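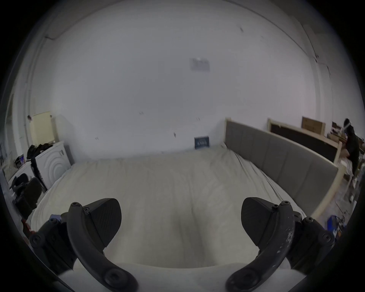 Grey headboard, fit it now or wait?

ailbhe_g
Posts: 80
Bed is in the room with a sheet on it, but the headboard isn't fixed yet. It's the grey padded sort with upright panels and a bare wood frame. It's leaning along the side of the mattress for now. The walls are white and scuffed and need a coat. Fit it first or paint first?

malachyh
Posts: 3187
Paint first. You'll only be taking it off again, and grey fabric shows every drip.

Prumar
Posts: 222
Disagree. Fit it and pull the bed out when you paint. I left mine leaning from April and the padding got a dent that never came out.

malachyh
That's months. She's asking for a weekend.

ailbhe_g
Might be longer than a weekend, I haven't picked a colour.

Éabha H
Posts: 285
Check where the wall plate ends up before you drill anything. Ours went straight over the socket and I had to move the whole bed to plug in a lamp.

Prumar
Good point. Bolt it to the bed, not the wall - then it doesn't matter as much.

ailbhe_g
Bolting to the bed, then. Will fill the marks tonight and paint after. Any filler will do?

malachyh
Any. Sand it lightly once it's dry.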